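Trastora Residents' Help Pages
Household and Repairs

Rinsing small parts after descaling a shower mixer

Posted by Solveig Öberg
I have dismantled the mixer in my flat in order to remove limescale. The descaling leaflet advises a thorough rinse but does not state how small items should be handled. I am concerned about losing them down the shower drain. Could residents advise on a suitable method?

3 replies

Radu Chiriac
Use a sieve.

Fouad Mansour
I would recommend a basin in place of the open drain. The procedure I follow is set out in the order below.

Step 1. Stand a plastic basin inside the shower enclosure and add a shallow layer of clean water. A strong colour is helpful — transparent pieces are difficult to find in any basin, and more so in a white one.

Step 2. Lower the parts in singly and keep metal pieces apart from clear ones. Springs should be laid on their side.

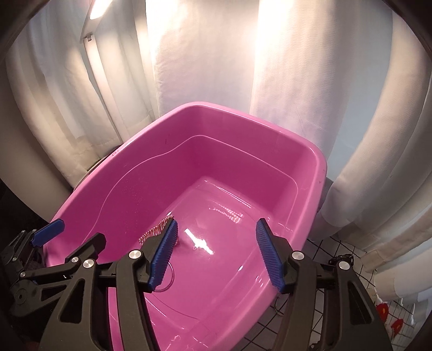
Step 3. Leave for 12 minutes, change the water and repeat. Lift every part out before the basin is emptied.

Step 4. Dry the parts on a folded cloth and refit them in the reverse order of removal.

Nouhaila Tawfik
The above is sound. Residents are reminded that valves behind the wall panel remain the responsibility of the building office and should not be opened. I believe the office is in room 114, although it may have moved in June.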